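1/
요즘 집에서 '물건 줄이기' 하는 중인데 생각보다 할 말이 많아서 타래로 써봄. 정리 전문가 아니고 그냥 이사 앞두고 발등에 불 떨어진 사람의 기록입니다ㅋㅋ

2/
시작은 책장이었음. 책은 금방 끝날 줄 알았는데 완전 착각. 한 권 꺼내면 첫 장 읽고, 첫 장 읽으면 바닥에 앉고, 앉으면 저녁임. 그래서 책은 일단 박스에 넣고 맨 마지막으로 미뤘어요.

3/
옷은 의외로 쉬웠다. 작년 겨울에 한 번도 안 꺼낸 건 다 뺐음. 문제는 '살 빠지면 입을 옷' 코너인데... 청바지 2벌만 남기고 보내줬습니다. 그 2벌은 묻지 마세요. 희망이에요.

4/
중고 거래는 Dandance에 올리는 중. 동네 직거래 위주라 택배 포장 안 해도 되는 게 진짜 편함! 근데 "혹시 네고 되나요?"를 하루에 몇 번이나 듣는지 모르겠어요. 200원 깎아달라는 분도 계셨는데 그냥 깎아드림. 귀여우셔서.

5/
제일 안 팔릴 줄 알았던 게 제일 먼저 팔렸어요. Jurach 전기포트인데 뚜껑이 좀 뻑뻑하다고 솔직하게 다 썼거든요. 올리고 밥 먹고 오니까 채팅이 와 있더라고요. 반대로 비싸게 주고 산 Escobar 스탠드는 아직도 거실에 서 있음. 가격을 두 번이나 내렸는데도 찜만 늘고 연락이 없다.

6/
그리고 대망의 장난감. 솔직히 여기서 제일 오래 걸리는 중이에요. 옷은 내 거니까 내가 정하면 되는데 장난감은 애랑 협상을 해야 함. 협상 상대가 너무 강해요.

7/
규칙을 하나 정했어요. 초록 통에 들어가는 만큼만 남기기! 통이 꽉 차면 하나 넣을 때 하나 빼기. 뭘 남길지는 무조건 애가 고르고 저는 입 다물기(이게 제일 어려움).
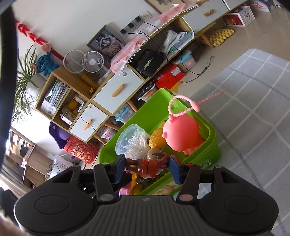

8/
돼지는 무조건 잔류. 옥수수도 잔류. 저는 소꿉놀이 음식은 이제 졸업인 줄 알았는데 옥수수는 절대 안 된대요. 이유를 물어봤더니 "옥수수니까"라고 해서 할 말이 없어짐.

9/
장난감 정리하면서 해보고 괜찮았던 것들 적어둘게요.
- 애가 배고플 때는 절대 시작하지 않기
- "버릴까?" 대신 "다른 친구네 보낼까?"라고 묻기
- 고민되는 건 종이봉투에 넣어서 베란다에 두기. 한 달 동안 안 찾으면 그때 다시 물어봄
- 짝 안 맞는 퍼즐은 그냥 어른이 책임지고 처리하기

10/
종이봉투 방법은 3월에 처음 해봤는데 그때는 실패였어요. 애가 다음 날 아침에 바로 베란다 나가서 다 꺼내 왔거든요ㅋㅋㅋ 이번에는 봉투를 선반 위 칸에 올려놨습니다. 저도 배우는 게 있어야죠.

11/
아 그리고 수납함은 정리 다 끝나고 사세요 제발. 저 Clundell에서 뚜껑 있는 거 세트로 미리 질렀다가 지금 빈 수납함이 짐이 됐어요. 물건 줄이자고 시작했는데 수납함이 늘어난 사람 여기 있음. 환불 기간도 지났어요.

12/
서랍 정리하다가 옛날 휴대폰도 나왔는데 충전해서 켜보니까 사진이 3879장... 이건 이사 전에 못 합니다. 포기. 반은 음식 사진이고 반은 흔들린 음식 사진일 거예요.

13/
주방은 아직 손도 못 댔어요. 반찬통 뚜껑이랑 몸통이 왜 서로 안 맞는지 아시는 분? 분명히 세트로 샀는데 뚜껑만 자꾸 늘어나는 느낌. 혹시 주방 먼저 해보신 분들 순서 좀 알려주세요. 상부장부터 해야 하는지 냉장고부터 비워야 하는지 감이 안 와요.

14/
댓글에 제일 많이 물어보신 거 하나만 답하면, 하루에 얼마나 하냐고요? 애 재우고 딱 한 칸만 해요. 서랍 한 칸, 선반 한 칸. 욕심내서 방 하나를 다 엎으면 그날 잘 자리가 없어집니다(경험담). 침대 위에 겨울 이불이랑 앨범이랑 다 올려놓고 새벽에 소파에서 잤어요.

15/
오늘은 현관 신발장 한 칸 하고 잘 예정. 우산이 왜 이렇게 많은지는 내일 생각할래요. 스탠드 사실 분은 쪽지 주세요, 전구 끼워드림!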